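Stoleck School: Progress Report on the Parier Campus
January 10, 2024
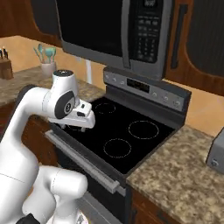

A robotic arm over a black electric stove, computer rendering.

Thank you once again for your patience and your very generous support over what has been a long and busy term for all of us at Stoleck. We now have 274 families on the enquiry list for Parier, well ahead of where we'd hoped to be, and 35 places have been confirmed for the opening year. Seven teachers have accepted positions, and we're still looking for a music specialist (suggestions are very welcome!).

The lease with Ansari is signed, though the bus route from Nellurum remains unsettled and may need a further 15 minutes in the morning timetable. We'll write again in April with the enrolment figures and a revised budget.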